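Home | Collections | Care Tips | Visit | Contact

Looking After Old Photographs and Papers at Home

Most of the questions we get at the Dellis local history room are about boxes that came out of an attic. The tips below are the ones we give at the desk.

Wash and dry your hands before you start. Skip the hand cream. Cotton gloves are fine for glass negatives but clumsy with thin paper, and more corners get torn with gloves on than off.

Work on a clean, dry table with plenty of room. Keep drinks in another part of the house.

Before you move anything, write down the order it was in. A stack of street views that looks random may follow one family's walk to church, or the route of the Kutau streetcar. We hold 3,000 prints, and the hardest ones to identify are those that were shuffled before they reached us.

Take out rubber bands, paper clips and pins. If a clip has rusted to the page, slide a strip of thin plastic under it on both sides and ease it off slowly. Leave staples alone if the paper is brittle.

Write on the back of a print only with a soft pencil, near the edge, with the print face down on something hard. Ballpoint shows through in time. Names first, then the place, then the year if you know it. "Grandma at the lake" will mean very little to whoever opens the box next.

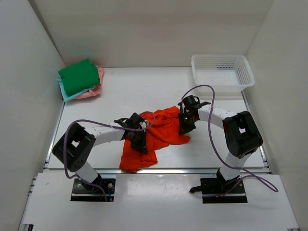
Dust prints with a soft, dry brush, working from the middle outward. Do not use water, window cleaner or bread, whatever the old household books say. If prints are stuck together, stop there and ask a conservator – pulling them apart usually takes the picture with it.

Newspaper clippings should be kept away from photographs. Copy them onto acid-free paper and store the originals in their own folder.

For storage, a closet on an inside wall is better than an attic or basement. Lay large prints flat, and don't fill a box deeper than 4 inches. Albums with sticky pages are a separate problem and have their own sheet, which you can pick up at the desk on Tuesday.

Last updated: October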